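How to check a downloaded file before you install it

Juvlow publishes a checksum next to every installer on its download page. Comparing it with the file on your computer shows whether the download arrived complete and unchanged. The steps are the same for the Guron desktop client and the Balogh add-on pack.

What you need

The installer, saved to your Downloads folder
The checksum from the download page (a line of 64 letters and numbers)
A terminal window

On Windows

Open the Start menu, type PowerShell and press Enter. Go to your Downloads folder by typing cd Downloads. Then type Get-FileHash followed by a space and the name of the installer, and press Enter. Large installers can take up to 15 seconds.

On a Mac

Open Terminal, type shasum -a 256 and a space, then drag the installer into the window. Press Return.

Compare the two lines

Paste both checksums into a blank text file, one under the other. Capital and small letters don't matter, but every character has to match. If any are different, delete the installer and download it again. Check the file size too. The Guron 3 installer is 124 MB, and a much smaller file usually means the connection dropped.

If the second download fails as well, try the Brustatby mirror. Don't run the installer until the checksums match. You can report a bad file through the support form, with the checksum you got and the page you downloaded from. 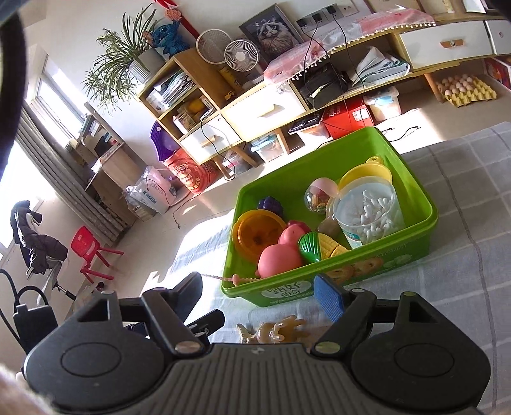
Cotton swabs and a green storage bin on a plaid bed sheet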